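From: Flallico Student Robotics Program, Program Office
To: Gimlow list (teams, mentors, and judges)
Date: 7/20/24
Subject: Re: [gimlow] Task sheet for the glove sorting round, and open questions from Itside

Dear members of the list,

The Program Office thanks the Itside team for its detailed message, which is quoted in part below. Several other teams have raised the same points since the task sheet was released, and the replies given here apply to every team entered in the Gimlow student competition. The pictures that follow show the glove table at the Mercado site.
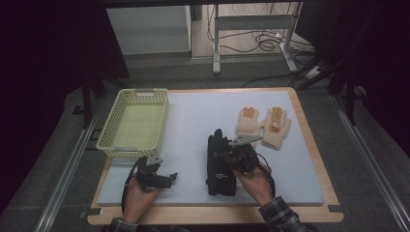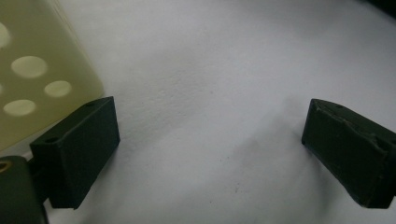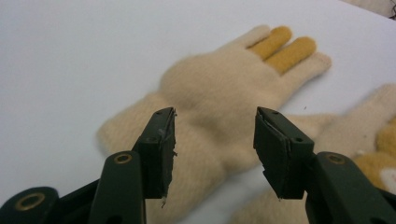

Glove table, Mercado site: the full table, followed by two views from the hand-held grippers.

The earlier message is reproduced with the permission of the team. Greetings and travel arrangements have been removed.

> Our team has read the task sheet for the glove round and has met twice to
> discuss it. We would be grateful for a ruling on the following points
> before we record any more demonstrations.
>
> The sheet says that gloves must be "placed in the basket in an orderly
> manner." Some of our members take this to mean that both gloves of a pair
> must lie flat, one on top of the other. Others believe that any placement
> inside the walls is enough. We have recorded both ways and would prefer
> not to discard half of the work.
>
> We would also like to know whether the basket may be moved by the
> operator during a run. In two of our recordings the basket was nudged
> toward the table edge by the left gripper and was then pulled back.
>
> Is it permitted to hold the basket still with one gripper while the
> other gripper places the glove? The sheet does not say.
>
> Our finger pads are showing wear along the inside edges. Do we have to
> use the pads supplied in May, or may we print replacements to the same
> drawing? If replacements are allowed, must we record again everything
> that was made with the old pads?
>
> The sheet asks for 30 demonstrations per team. Does a run in which a
> glove is dropped and picked up again count toward the 30?
>
> Finally, the students who are new this year asked whether the cream
> gloves and the black gloves are scored in the same way. The knit is thick
> and the grippers tend to catch one layer and leave the other behind.
>
> With thanks,
> The Itside team

Placement in the basket

A glove is counted as placed when all of it, including the cuff, is inside the walls of the basket and both grippers have let go. It does not need to lie flat. A cuff or finger that hangs over the rim at the end of the run will be scored as a partial placement, at half value. Teams that have recorded stacked pairs may submit them without change. The words "in an orderly manner" will be removed from the next version of the task sheet, as they have caused more confusion than the office intended.

Moving the basket

The basket may move during a run, provided that it stays entirely on the board. It may be pushed or pulled back by either gripper. It may not be touched by the operator's hands or sleeves once the run has begun. Judges will stop a run if any part of the basket passes over the border of the table. The two recordings mentioned by Itside appear to be acceptable on this basis, and the team should submit them for review in the ordinary way.

Use of both grippers

Holding the basket with one gripper while the other places a glove is permitted. So is handing a glove from one gripper to the other. The office encourages teams to try both methods and to note which was used in the log, since the judges will ask about it during the interview portion of the event.

Finger pads

Teams may print replacement pads to the supplied drawing. The outer shape and the position of the screw holes must not be changed, and no tape, glue, or added rubber may be applied to the inside faces. Light wear along the edges of a pad is acceptable and is not a reason to set a recording aside. A pad should be replaced when loose material can catch on the knit, or when it no longer sits firmly on its mount. Recordings made with the earlier pads remain valid. The date of any change of pads must be written in the log, on the line after the last run made with the old set.

Replacement pads are to be fitted in left and right pairs. One team reported last season that a single new pad, fitted opposite an old one, pulled the gloves to one side as the gripper closed. Its students spent most of a session looking for the fault in their software.

Counting of demonstrations

The requirement remains 30 demonstrations per team. A run in which a glove is dropped on the board and picked up again does count, and the office would like to see more of these. Of the 97 demonstrations received to date from all teams, only nine include a recovery of any kind. A policy trained only on clean runs has very little to draw on when a glove slips, and several of last year's entries stopped at precisely that point. A run in which a glove falls to the floor does not count and should be marked as void. Please do not delete void runs. They are to be kept in the team folder with the others.

Scoring of the different gloves

All gloves carry the same value, whatever their color or thickness. The office considered a higher value for the thicker knit and decided against it, on the grounds that it would draw teams away from the rest of the task. With regard to the catching of a single layer, mentors have had fair results by asking students to approach the cuff from the side and to open the jaws wider than seems necessary before closing. This is offered as advice and is not a rule of the competition.

A word about starting positions. The task sheet allows gloves to be laid side by side or with one partly over another, with fingers in any direction. It does not allow them to be rolled, folded in half, or tucked one inside the other. A team that wishes to practice on such arrangements may do so in its own time, but the recordings should be kept apart from the submitted set.

Recording sessions at Mercado

Teams using the Mercado site are asked to observe the following:

Sign in before entering the recording area, and sign out even if the session was short.
Keep cables clear of the wrists and check that each one moves freely before the first run.
Begin each run with both grippers open and pointed toward the table.
Return the gloves and the basket to the table at the end of the session.
Report damaged equipment on the same day, using the form on the team page.

Each team may book up to two sessions per week. There are 26 sessions left on the calendar before recordings close, and priority will be given to teams that have not yet submitted any demonstrations. Requests to exchange a session with another team should be sent to this list so that both teams can confirm. The office will not act on exchanges arranged by word of mouth.

Students under 16 must be accompanied by a mentor for the full session. A mentor may watch, advise, and keep the log, but may not operate the grippers in any run that is to be submitted. This has been the rule since the first year of the competition - it is repeated here in response to a question received by telephone.

The revised task sheet will carry the changes described above, and will be posted on the team page with the altered passages marked in the margin. Until it appears, teams may rely on this message. Any team that has already submitted runs under a stricter reading of the sheet will not be at a disadvantage.

Further questions may be addressed to the list. Please keep the current subject line for matters concerning the glove round, and begin a new message for questions about travel or registration.

Program Office
Flallico Student Robotics Program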